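Ticket: kicked from ranked lobby after patch
Game: Susodier (PC)
Opened by: Rahel Grabner, 13/11/2022

Hi again! So I still can't finish a ranked match. I load in fine, play for 30 seconds and then get dumped back to the menu with error 800. Casual works great, and so does the training map — it's only ranked. 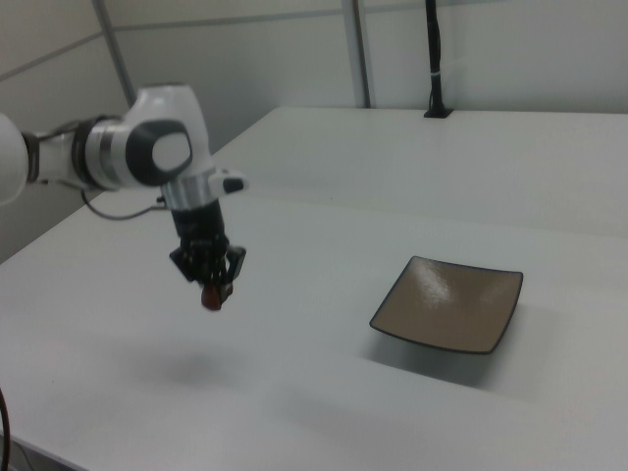

I've already restarted the router, verified the game files and turned off the overlay (that fixed my crash back in July, so I had hopes). My friend Nomvula Hlongwane is on the same server, Tirnon, and she gets in every time.

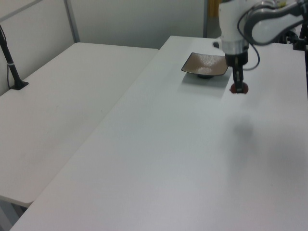 Update: switched to the Wistska server and got through 2 full matches, but my ping was 600 and I lost both, ugh. Could someone please check my account on Tirnon? I'd also love my ranked points back if that's possible.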